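Is the Wemier soft-finger gripper kit worth it for a small home arm?
Posted in Workshop & Home Automation, February 5, 2018

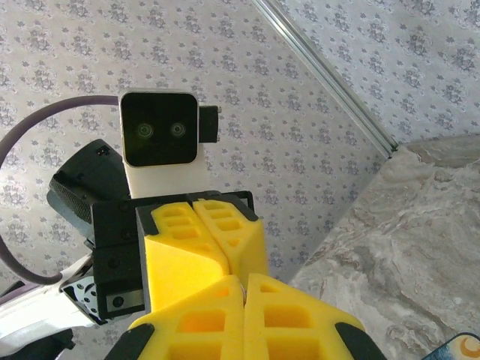
Photo: Esi Kpodo

I have a white hobby arm and a kitchen's worth of ambition, and I'm looking at the Wemier gripper kit: yellow finger pads, black mount, wrist camera bracket, and a booklet which I'm told has been translated by someone in a hurry. Brulix have it at £187 including postage. Gorno do a plain two-jaw gripper for a good deal less, but it holds an egg the way a door holds a finger.

What I want it for is dull. Sorting things into tubs, handing me screwdrivers, picking up the odd satsuma. I don't need it to thread needles. My questions are whether the pads last, whether the camera bracket is any use, and what the cable does when the wrist turns, as every arm I've owned has tried to strangle itself sooner or later.

I can do the wiring myself. I can't do much in the way of programming beyond changing numbers in somebody else's file until things improve.

Esi Kpodo

I've had mine since September, and that's my photo at the top, so you can judge the cable for yourself. It's a thick one and it wants a wide loop. I tried tying it down close to the arm, as the booklet suggests, and spent an evening watching the wrist turn halfway and sulk. Give it more slack than looks decent. It will look like a hosepipe somebody lost interest in, but it will turn.

The pads are the good part. They have little rectangular pockets moulded into them, and the material gives a bit where it meets something round, so satsumas are fine. Eggs are fine if you turn the closing force down first (the default is 92, whatever 92 may be, and the booklet keeps that to itself). I run mine at 12 for anything I'd be sorry to mop up. Flat things are another matter. It can't pick a coin off a worktop and after a few tries I stopped asking it to.

On wear, Brulix quote 3000 closings before you need new pads. I've done more than that, I should think, and mine still grip, though one had to be glued back after an argument with a tin opener. Spares come in sets only, so if you ruin one you become the owner of several you didn't need.

The bracket is solid and full of holes, none of which matched my camera. I drilled two more. With the camera upright behind the fingers you get a clear view of the pads meeting, and that's the bit you want when you're setting it up. The view of whatever is underneath is less good once the fingers are closed round it – you're mostly looking at yellow.

Would I buy it again? Yes, but I'd ask Brulix for the longer cable when ordering. They do have one. It isn't on the site, you have to ring.

gornofan_ted

Get the Gorno. Cheaper and it's metal. Never had a problem with mine. If you're dropping eggs that's the eggs.

Quansah Repairs

We fit a fair few of these for people, so bear in mind that we make a bit of money when they go wrong. Esi is right about the slack. I'd add that the mount screws work themselves out over the first few weeks. Take them out one at a time, put a dab of thread lock on each and do them up again with the arm switched off. We've had customers skip the last part.

Check the weight your arm can carry at full reach before you order anything. The mount and the camera together eat into it more than people expect, and a small arm that's happy tucked in can droop badly when stretched out over a worktop. If yours is near its limit already, leave the camera off and put it on a stand nearby. You lose the close view but the arm will thank you.

I wouldn't call the Gorno a bad gripper, by the way. It's very good with bolts. For fruit I'd go with the Wemier, and for changing numbers in somebody else's file, save a copy of the file first.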